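Print this page | E-mail this page

Shop-floor and household chores trial: second progress report

Prepared for the Groletti fund, covering the work up to the end of May

You asked for a plain account of whether the machines are ready to take over chores, and the plain account is no, or at least not the chores we wrote into the application. We have now logged 316 attempts across 3 jobs: sorting small hardware into trays, wiping down a counter, and folding tea towels. The Flosix arm did most of them. The Hivach unit spent a good part of the period waiting on parts and we have left its numbers out.

Sorting went best. The arm can usually find a part and close on it if the part is stiff, sits apart from its neighbours and doesn't roll. Put the same part up against the side of a tray and the success rate drops badly. Towels were poor from start to finish. The supplier's brochure has a towel being folded in what looks like one easy motion; ours took 2 people standing by to straighten the cloth between tries, and either of them could have done the basket before the arm had finished its first corner.

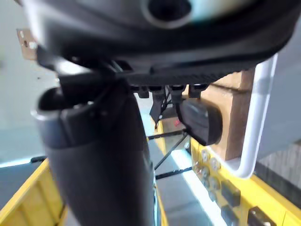
Reach is the matter we would like the fund to think about before the next instalment. The finger is long, and the housing it hangs from is far bulkier than a human wrist, so a good deal of the planning goes into keeping the top end clear while the bottom end does something useful. Thin cables dangle under the housing as well, right where a bench is likely to be cluttered. With a wooden block on one side and a yellow rail on the other, there is not much gap left to work down into. A teenager on a summer job would reach in and not think twice.

We don't want to be unfair to the thing. It doesn't get bored, and the overnight runs with spaced-out bolts were better than we had budgeted for. But somebody still had to space out the bolts -- and that was the chore.

Spending is on track. Roughly $3,000 of the equipment line is left, and we propose to put it toward trays with sloped sides, not the second arm that Vávra has quoted on. If sloped trays fix the edge problem, a bigger claim may be worth making. If they don't, we would sooner tell you so in the next report than ask for more time.

Towel work is paused until then. Counter wiping continues with the same cloth and the same cleaner, mornings only.

Contact us | Copyright, all rights reserved | Back to top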